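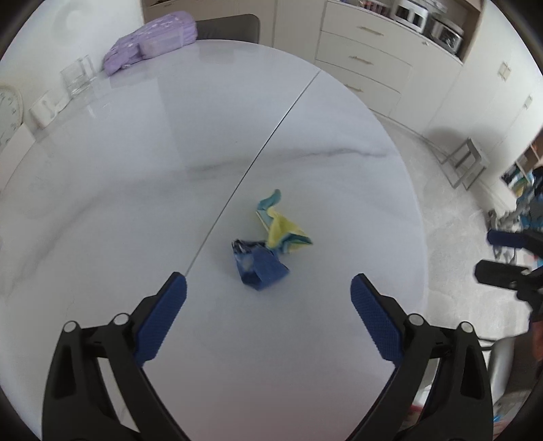

*Cloth handling at the dining table with a hand-held gripper. Blue textured pads line both fingers.*

# Costing the hand-held gripper

A pair of hand-held grippers is a small line in a robotics budget. It tends to be approved quickly, often by someone who has spent the morning on the price of an arm, and the costs that follow from it are spread over so many headings that few teams ever add them up.

Gralon, which develops software for household robots, did add them up. Its first plan covered 15 working days of recording in furnished homes, with two operators and two pairs of grippers. The work was the ordinary kind: cloth to be picked up, wrappers to be cleared from a table, rubbish to be put in a bin. Ayane Noguchi drew up the plan and now keeps the running account against it.

Her main finding is that the purchase price was a poor guide. Hardware took 29 per cent of what was spent. Operator time took most of the rest, followed by home hire, storage, spare parts and insurance in transit.

## Wear parts

Finger pads are the first item to budget for. They are cheap and they wear, and the rate depends on what is being gripped. Denim and other coarse cloth are harder on a textured pad than plastic packaging. Gralon replaces pads as a set, on both fingers, after 60 hours of use. Changing one side alone saves very little and leaves the two faces gripping differently, so that recordings made before and after the change no longer match.

Pivots come next. Play in the linkage builds up slowly and operators adjust to it without noticing. Cameron Pringle, who maintains the equipment, measures fingertip play at the start of each week and writes it on a card kept in the case.

"The supplier will quote you for a gripper," he says. "Ask for the quote on the pins as well, and ask how long they take to arrive. Ours took longer than the grippers did."

The general rule at Gralon is one complete spare for every four units in use, with a minimum of one. A stopped unit stops an operator, and a day of operator time costs more than a spare finger assembly.

## Rooms and setting up

Home hire is usually quoted by the day, and the day includes setting up. Noguchi allows 45 minutes at each new address and has stopped trying to bring it down. Floor-level work takes longer than table work.

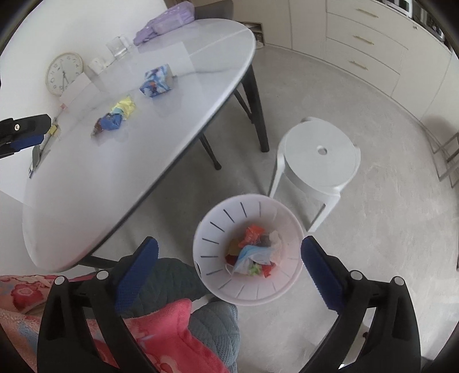
Clearing up is also charged to the project. Objects have to be put back between attempts, and this is done by a paid person. In the first plan it had no line of its own. Humaira Warraich, who runs the sessions, had it entered separately from the second month, and resetting then came out at almost a quarter of all paid hours.

Her other request was for a consumables float. Wrappers tear, tissues are used once and packaging loses its shape. The sums are small but the purchases are frequent, and each one needed a signed form until the float was agreed.

## Buy or hire

Prasberg, a smaller firm doing similar work, hires its units on a monthly contract with parts included. Abilio Peñalver puts the break-even point at seven months. Below that, hire is cheaper once storage and repairs are counted. Above it, purchase wins, provided that somebody on the staff can strip and rebuild a linkage.

Contracts differ mainly on three points: who pays for pads, how quickly a failed unit is exchanged, and whether calibration is included on return. The last is easily missed - Prasberg was billed for it twice in its first year.

For a first project, Noguchi suggests entering hardware, wear parts, operator hours, reset hours and rooms as five separate lines, and holding back 15 per cent of the total until the first full week has been costed.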